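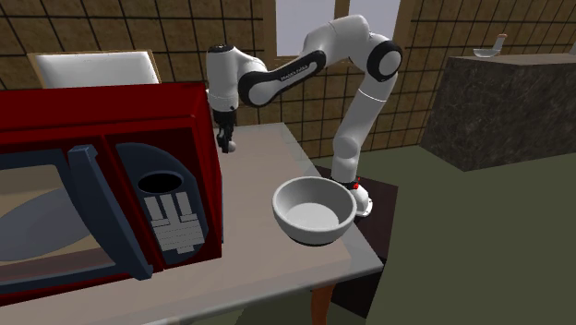 Figura 1. Escena de simulación con el microondas a medio abrir, el bol vacío y la pinza sin carga.

Informe de proyecto, asignatura de Robótica y Aprendizaje. Proyecto Draltach, entrega de noviembre

1. Qué queríamos hacer

Aprender la tarea de meter el bol en el microondas y cerrar la puerta, solo con demostraciones en simulación. Nada de robot real en esta entrega. La pregunta concreta: si partimos la tarea en fases (abrir, coger, meter, cerrar) y le pasamos la fase a la política como entrada extra, ¿mejora o da igual? El grupo del año pasado (proyecto Skostaretti) dejó la pregunta abierta en su memoria y de ahí la cogimos.

2. Montaje

Brazo Franka con pinza paralela, mesa, microondas articulado, bol. El resto de la cocina es decorado y no tiene colisiones, salvo la encimera. La puerta del microondas es una bisagra con fricción; la fricción la tuvimos que subir porque con el valor por defecto la puerta se iba sola al menor roce y las demos salían fatal.

Posición del bol aleatoria dentro de un rectángulo de la mesa. Ángulo inicial de la puerta tambien aleatorio, de cerrada a medio abierta.

3. Datos

761 demostraciones grabadas por teleoperación. Tiramos 146 por choques con la puerta o porque el bol acababa en el suelo. Las etiquetas de fase las sacamos con un script llamado Namen: mira el ángulo de la bisagra, la apertura de la pinza y la altura del bol. Repasamos a mano una parte y los cortes entre "coger" y "meter" bailan unos cuantos pasos, lo demás bien.

4. Entrenamiento

Dos políticas iguales en todo menos en la entrada de fase. Clonación de comportamiento, imágenes de una cámara fija más el estado de las articulaciones. 3.000 épocas cada una en el servidor Gaillard, que compartimos con otros dos grupos, así que una sola semilla por política. Lo sabemos, es poco.

5. Resultados

Evaluamos con 40 episodios por política, mismas posiciones iniciales para las dos.

Sin fase: 17 éxitos de 40.
Con fase: 26 éxitos de 40.

En los fallos de la política sin fase se repite mucho lo mismo: vuelve a la puerta cuando ya tiene el bol cogido, le da un golpe y lo suelta. Con fase eso casi desaparece. Lo que no arregla es el agarre del borde del bol. Si la pinza baja un poco torcida el bol resbala y a partir de ahí no se recupera, ninguna de las dos sabe reintentar. Lógico, en las demos no hay reintentos (los habíamos tirado todos, error nuestro).

Ojo: en evaluación la fase la da Namen leyendo el estado del simulador. Es información privilegiada. En un robot real habría que estimarla desde la imagen y no lo hemos probado.

6. Problemas

- Brazo y puerta. Al cerrar, el antebrazo pasa muy cerca del borde de la puerta y a veces engancha el tirador.
- La cámara fija deja de ver la pinza cuando entra en el microondas. Una segunda cámara en la muñeca ayudaría seguro, no dió tiempo.
- Perdimos varios días con un error de unidades en el ángulo de la bisagra (grados en un sitio, radianes en otro).

7. Pendiente

Más semillas. Clasificador de fase desde imagen. Meter en el entrenamiento las demos con reintento. Y probar con otro bol más bajo, que el agarre ahí cambia bastante.

El código y las configuraciones están en la carpeta del grupo, subcarpeta draltach/entrega2. Los pesos no caben, pedirlos.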